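# Charter repatriation flight: who holds the manifest once the embassy has signed off?

**Tags:** consular, charter, evacuation, manifests, quarantine on arrival

Posted by **Lucía Soler**

I do passenger handling for a mid-size ground agent. We have been asked to quote for receiving a government-chartered flight at Jurkport in December, bringing home nationals and their family members from a region where commercial service has been suspended for health reasons. The carrier is Kerero. The aircraft will seat 200, but the foreign ministry has told us to plan on a lower number, with seat rows blocked at the rear for anyone who develops symptoms on board.

I have handled sports charters and one diverted wide-body, so the ramp side does not worry me. The paperwork does. What I have so far:

- The consulate registers people who want to travel and checks citizenship or family relationship.
- The consulate sends a list to the ministry.
- The ministry sends a list to Kerero.
- Kerero is supposed to send a list to us.

The lists I have been shown from the rehearsal do not match. The consular list has 26 people who do not appear on the carrier list. Some are non-national spouses whose entry permission was still pending. Others look like duplicate spellings from two different transliterations of the same passport, which accounts for part of the gap but not all of it.

Questions:

1. Which list is the controlling document at the point of boarding, and which one at the point of arrival?
2. If someone is refused boarding after a temperature check, who removes them from the arrival list, and how fast does that reach us?
3. Do minors traveling with a non-national guardian need a separate line or a remark on the parent's line?
4. Is there a normal deadline for the final version? I was told "when the doors close," and I cannot staff a health screening hall on that basis.

I have read the carrier's charter handling guide. It covers weight and balance, catering and ground power in detail and has one paragraph on passengers.

---

**Oluf Thygesen**

I worked the receiving end of three of these, two at a civil airport and one at a military field. Procedures differ between countries, so check each point against your ministry's operations order. If you have not been given the operations order, ask for it before you quote. The price depends on it.

**Controlling list.** At boarding, the carrier's manifest controls the aircraft and the consular list controls eligibility. A passenger has to be on both. In practice there is a consular officer at the check-in desk with authority to add or strike names by hand, and the carrier's station agent copies the change. At arrival, the border authority works from the advance passenger data sent by the carrier after departure. The consular list has no standing at that point except as a reference when someone's status is questioned.

So the 26 names are a problem for the consulate to settle, but you should report the mismatch in writing now. Send it to the ministry desk and copy the carrier. Ask them to match on passport number and date of birth and to ignore the name field. On one of our flights that single change removed most of the differences in an afternoon.

**Refused boarding.** The station agent offloads the passenger in the departure control system. That updates the manifest. It does not update anything that was e-mailed earlier, and this is where receiving stations get caught. Do not work from attachments. Ask for a departure message with three figures: boarded, refused, and no-show. Then ask for the names behind the second and third figures. If a parent is refused, the children are usually offloaded too, and you will see a whole family drop off the list at once.

**Minors.** Separate line, always. A child has a seat, a document and a health form. The relationship goes in a remark that points to the adult's line number. Infants on laps also get a line, with no seat number. If the guardian is a non-national, the entry permission reference goes in the guardian's remark field, and the border officer will want to see the paper copy regardless.

**Deadline.** "When the doors close" is correct for the final version and useless for staffing. We agreed on this schedule with the ministry:

| Version | Sent | Used for |
|---|---|---|
| Provisional | 26 hours before departure | hotel or quarantine rooms, buses |
| Check-in close | 3 hours before departure | screening hall staffing |
| Final | on door close | border, health authority, baggage |

Get the schedule into the contract as an annex. A verbal agreement will not survive the first change of duty officer.

Two further points you did not ask about:

- **Symptomatic passengers in flight.** The crew will report by radio to operations, and operations will report to the health authority. You may be left out of that chain. Ask to be included, with a phone number staffed throughout the flight. The bus plan changes if even one person has to leave by a separate door.
- **Baggage.** Bags belonging to passengers who are sent to the hospital must be traceable without opening the hold list by hand. Tag by group before loading if the departure station is willing. Ours was not willing on the first flight and was on the second.

Expect the departure to slip. Exit clearance at the other end is granted late, sometimes with the passengers already in the terminal. We had one flight sit for 6 hours on the ramp. Price standby time by the hour.

---

**dellano_ops**

The short version is that the airline's list is the only one that matters. Everything else is politics. I would not spend time matching spellings, the embassy will bring whoever it brings and the count will be whatever it is.

Also check who pays for the buses. We at Dellano got left with that bill once and it took until the following summer to recover it.

> **Oluf Thygesen:** The bus point is fair. I disagree on the spellings. If the advance data has two records for one traveler, the border system will show one arrival missing, and you will keep everyone in the hall while it is resolved.

> **dellano_ops:** Depends on the country. Ours just counted heads.

> **Lucía Soler:** Ours will not just count heads. The border police have already asked for the record layout.

---

**ramp_side_olmedo**

Adding to Oluf's answer from the facilities side, as I run the arrivals building at Olmedo and we converted it twice for this purpose.

**Flow.** Keep it one-directional from aircraft door to bus door. Passengers should never pass the same point twice. Our order was: temperature, health form, border desk, baggage, bus. The first time we had baggage before the border desk and it created a queue that backed up to the stairs.

**Forms.** Have the health form completed on board and collected by row. Send the crew pens. Six desks took the forms without much of a line, and when we tried it with three the queue reached the doors. Print the form in both languages, and allow enough room in the address field for people who have no address in the country and will be staying with relatives.

**Waiting area.** There will be a wait between the border desk and the buses, however good the plan. Provide water, something to eat, chargers and a quiet corner for families. Feeding is simple if everything is individually packed. Do not use a buffet table or a shared urn.

**Waste.** This was the item we got wrong in our first quote. Everything consumed after the aircraft door and before the bus door may be classed differently from normal terminal waste, depending on your health authority. Ask which of these applies:

- masks, gloves, tissues and wipes: clinical stream in our case, in lidded bins, collected by a licensed firm
- cabin waste and leftover food from the aircraft: international catering waste, as on any flight
- drink containers from the waiting area: ordinary recycling, held for a period set by the health authority before anyone sorts it

Our authority first wanted all three in the clinical stream. The cost was several times higher, and they agreed to separate the third once we could show that it was collected in its own bins and stored in a closed room. Get the ruling in writing, with the name of the department on it.

When the holding period ended, the drink containers went for sorting by type: metal, plastic and glass. Include the labor in your price, along with gloves and a hard surface that can be wiped down. Glass needs its own container from the start. It is heavy and it breaks in mixed bags – ask your supplier whether you can leave it out altogether. 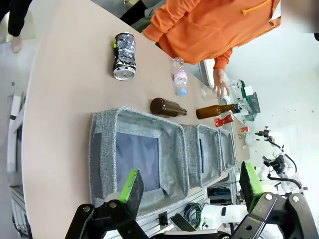
## Follow-up from the original poster

**Lucía Soler**

Thank you. An update on where this stands.

The ministry has accepted the three-version schedule, with one change. They will send the provisional list as a room count only, without names, because the consulate does not want personal data sent out before exit clearance. That is workable for buses and rooms.

The mismatch was partly resolved by matching on passport number. The rest were pending spouses. The consulate now marks them with a status code and they stay off the carrier list until the permission is issued. Kerero has confirmed that its station agent can add them at the desk up to check-in close.

Still open:

- No decision on who staffs the phone line during the flight. The health authority says it is ours, and our contract draft says it is theirs.
- No written ruling on waiting area waste. I have asked for the department name as suggested.
- Standby is now priced hourly, with a minimum of 3 hours. The ministry has queried this and I have sent them Oluf's point about exit clearance.

I will post the record layout for the remark fields if the border police agree to it being shared.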